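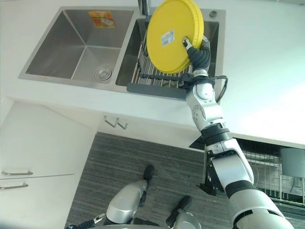 Why do we wash the lids of storage containers separately from the containers?

The groove under the rim keeps grease and old food, and water does not reach it when the lid is sitting inside the tub or under other dishes.

Household Skills, Unit 5: Lids, tubs and the double sink
Notes by Mirta Pereyra, for the evening group at Rulumham

Please read these notes before the practical part. Aleksandra Szewczyk will take the first half of the class and I will take the second half. Bring an apron and one container from home which has a lid that smells. Everyone has one.

1. The two basins

In many kitchens the sink has two basins which are not the same size. In this course we use the larger one for washing and the smaller one for draining. A wire rack can stand in the smaller basin, so the drops go straight down the drain and the counter stays free. If your rack has a lip that goes over the front edge of the sink, check that it sits flat before you load it. A rack that rocks will sooner or later tip a glass.

Some of you have only one basin at home. Then use a plastic tub for the washing and keep the sink itself for rinsing and draining. The order of work stays the same.

2. Order of work

Scrape first. Lids go in the water after glasses and before anything with oil in it. Wubit asked last term why lids are not washed at the end together with the tubs, and it is a good question. Plastic takes fat from the water very easily, and afterwards it feels sticky even when it looks clean. If the water has a film on top, change it.

For the lid itself:
Wash the flat top with the soft side of the sponge.
Turn it over and go along the groove with a small brush, one full turn.
If there is a loose seal, take it out and wash it alone.
Rinse both faces under running water.
Feel the rim with your thumb. When it is slippery, wash again.

3. Labels

Paper labels with a barcode are a common trouble on new lids. Do not scratch them with a knife, as the scratch will hold dirt for the rest of the life of the lid. Put warm water with a little dish soap on the label, wait while you wash other things, then roll the paper away with your fingers. For the glue that remains, rub in a few drops of cooking oil, leave it a short time, and wash with soap. Deming Xiong prefers a paste of baking soda and oil. I tried both and the paste is quicker on old glue, but it is messier.

If the label tells something you need, such as whether the plastic may go in the microwave, write this down before you remove it.

4. Draining

A round lid should stand on its edge between the rods, a little tilted. When it lies flat with the groove up, it holds a ring of water until the morning. Leave space between pieces so the air can pass. Do not put the lid back on the tub until both are fully dry, also in the groove. If you are in a hurry, use a clean towel and not the one for hands.

5. Smell and colour

Tomato and turmeric leave a stain which soap does not remove. Sunlight on a window sill helps with it. For smell, leave the open tub overnight with a spoon of baking soda and some water. A stain alone is no reason to throw a container away. A crack is, and so is a rim that has lost its shape and does not close any more.

For next class

Wash three lids at home in the order given in part 2 and write two or three sentences on what was difficult. Remigiusz Olszewski will collect the sheets at the door. Next unit is cutting boards.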